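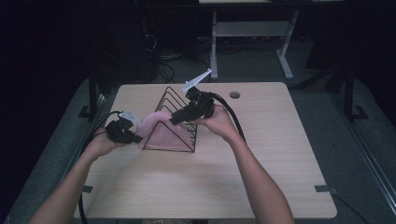

Teaching by Holding: An Afternoon at Wukham

Chanida Sriwong does not write code. Before she came to Wukham she repaired curtains and shirts in her aunt's shop, and she says her present work uses the same muscles. She holds a gripper in each hand, takes a pink cloth by its side, and moves it on a black wire rack until she is satisfied. Then she begins again.

Each time, the path of both grippers is recorded. Later a robot with two arms will study these paths and try to make the same movements by itself. The cables follow her hands over the table, and after the first week she stopped noticing them.

"In the beginning I was too fast," she told me. "I worked like I work at home. The robot cannot learn from somebody who is in a hurry."

The cloth task needs 3000 recordings. On the day of my visit she made 147, in two sessions with a long tea between them. Boonmee Suwannarat, who leads the project, looks through them in the evening and removes the ones where the fingers hesitate too much. A little hesitation he keeps. He believes a robot should also see how a person corrects a bad grip.

I asked why cloth. Boonmee answered that a box has always the same shape, but a cloth has a new one every time you touch it. His team tried for six months to describe the folds with rules, and in October they gave up this way.

I was allowed to try also. The grippers are harder to use than I expected, and I missed the edge of the fabric again and again. Chanida moved my left wrist a little lower and told me to wait before closing. My recordings were not kept.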